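Bench check, open tower work. Pesham repair room, rev 4

Done 8/11/22. Filled in standing up, sorry about the spelling. OK = fine, FIX = fix before next tower, NOTE = read it and move on. Ziler sheet is void, stop using it, it still has the monitor stuff on it.

Case on its side, panel off, board up. Same start every time.

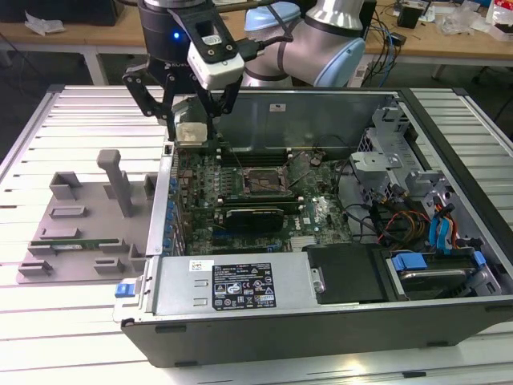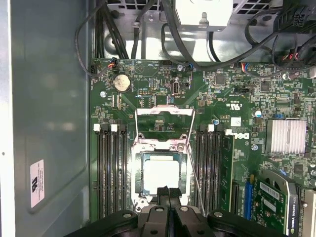

Nokuthula Mokgethi: Can we please put "unplugged AND power button held" as one line at the top? On the Ziler sheet it was two lines on two pages and people ticked the first and never got to the second.

Done, it's line one now. Rest as follows.

BEFORE HANDS GO IN

Mains lead out of the wall and out of the unit, power button held after. OK
Lead hung on the hook, not left on the floor by the bench. FIX. Twice this month it was under the stool.
Wrist strap on and clipped to bare metal of the case. OK
Strap tested on the Santoro tester. OK, but battery light is weak, order one
Sleeves up, rings and lanyards off. OK
Side panel stood against the wall, inside face to the wall. NOTE: edge is sharp along the bottom, gloves for carrying

BENCH AND TABLE BEHIND

Bench slats clear of loose screws. Run a magnet down the grooves. OK
Case sits flat on the slats, doesn't rock. OK
Memory tray next to the case, near side of the bench edge kept free. OK
Back table cables. FIX. Black and blue ones all in one tangle again. Coil, tie, bin. Crumpled plastic goes in the trash, not on top of the cables.
Nothing with a drink in it on either surface. OK

INSIDE THE CASE

Power supply: label readable, no dents, latch moves freely. OK
Do not open the supply. Not for dust, not for a rattle, not to look. Bad one gets a red tag and goes on the Ironau shelf.
Power and data cables lie clear of anything you have to lift out. FIX, tuck them toward the drive cage before you start
Drive seated, clips fully home. OK
Card in its slot, bracket screwed down. OK
Board screws present and snug, dont crank them. OK
Coin cell seated flat in holder. NOTE: dead cells in the jar with tape on both faces. Jar was 70 percent full at last look, empty it in November whatever the level

CPU SOCKET

Load plate all the way up before the processor goes in or out. Never part way
Keep fingers and tools off the contacts. Hold the processor by the edges only
Check for bent or dirty contacts with the lamp and the loupe, both angles
Lever wire goes back under its catch at the end. If it needs real force stop and call somebody
Old paste wiped off before the chip goes in a box. Lint free wipes, not the blue roll
Empty socket and tower leaving the bench = cover on. FIX, we are out of covers, 57 on order from Santoro

MEMORY

Latches open first, then lift straight. No rocking end to end
Modules go in the tray, not flat on the slats and not on top of the supply
Check notch against slot before you press. Ask me how I know
Write down which slot it came out of if its going back in

AFTER

Tools back on the board, count of screws in the dish matches the card. OK
Blow out dust at the extraction hood only. 400 watt vac is for the floor, keep it away from open cases
Panel on before mains lead goes in. OK
Initial the tower card. FIX, three cards blank

COMMENTS ON THIS REV

Nokuthula Mokgethi: Line about the load plate, "never part way", good. Could you add that you look at the plate hinge for discoloring too? I'd want a note on the card when there is any, with no guess as to what it is. Let the next person look.

Added to the card, will go on the sheet at rev 5. No room on this page.

Nokuthula Mokgethi: And the tray. I'd like one tray per tower. When two towers share one the modules get swapped and then everyone spends the afternoon on a machine that won't start.

Agreed, one tray per tower as of now. If there's no free tray you wait. Pesham store has spares, second shelf, behind the keyboards.

Nokuthula Mokgethi: Who is doing the back table?

Me, before lunch. If you find a cable in there that belongs to you come and get it, after that it goes in the general bin and you can dig for it.

Open items: strap tester battery, socket covers, cable tangle, lead on hook, blank cards. Cross them off here with your initials when done, dont start a new sheet.

Next check same bench, whoever opens up. Take a clean copy from the folder by the door.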